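Test du kit de pinces à main Udeck : deux mois d'utilisation au bureau
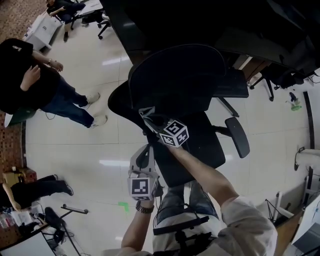 Nous cherchions un moyen d'enregistrer des démonstrations de manipulation sans immobiliser un bras robotisé toute la journée. Le kit Udeck, distribué par Cloutier, comprend deux pinces à main, leurs cubes de marquage, un harnais et les câbles. Nous l'avons payé 1 353 euros, hors licence du logiciel Drastex. Les codes noir et blanc imprimés sur plusieurs faces du cube servent au suivi de position, et c'est ce qui m'a convaincu de choisir ce modèle. Pour un geste comme passer la pince par-dessus le dossier d'une chaise de bureau, l'orientation change beaucoup et il faut qu'au moins une face reste lisible.

Prise en main

Le montage prend une vingtaine de minutes la première fois. La notice est en anglais, avec une traduction française partielle qui s'arrête au chapitre sur l'étalonnage. La poignée courbe tient bien dans la paume, même pour les petites mains. La gâchette est un peu dure au début – elle s'assouplit après quelques jours. Le harnais se règle par une seule boucle et les câbles passent à la taille. Je conseille de les fixer avec un collier, sinon ils s'accrochent aux accoudoirs.

À l'usage

En deux mois, nous avons enregistré plus de 4 000 séquences, dont 1 198 avec du mobilier : pousser une chaise, la ranger sous un bureau, ouvrir un tiroir. Le suivi décroche rarement. Les pertes viennent surtout des moments où l'avant-bras passe devant le cube. Le carrelage brillant nous a aussi posé des problèmes en fin d'après-midi, avec les plafonniers allumés. Baisser l'exposition dans Drastex a suffi.

Les mâchoires en plastique sont correctes pour les objets légers. Sur un dossier en maille elles glissent un peu, et nous avons fini par coller des patins en caoutchouc. Plikwood en vend à la bonne largeur, il faut juste les retailler d'un millimètre.

Le poids se sent au bout d'une heure. Nous changeons d'opérateur toutes les 45 minutes.

Ce qui manque

Pas de mallette de transport. Pas de cube de rechange non plus, alors que les coins s'abîment au premier choc. Le service de Cloutier a répondu en deux jours et nous en a envoyé un, facturé au prix fort. L'export est limité à 2 000 séquences par projet, ce qui oblige à découper.

Note : 7/10. Je le rachèterais pour un poste fixe. Pour des déplacements fréquents, j'attendrais la version sans câbles annoncée pour décembre.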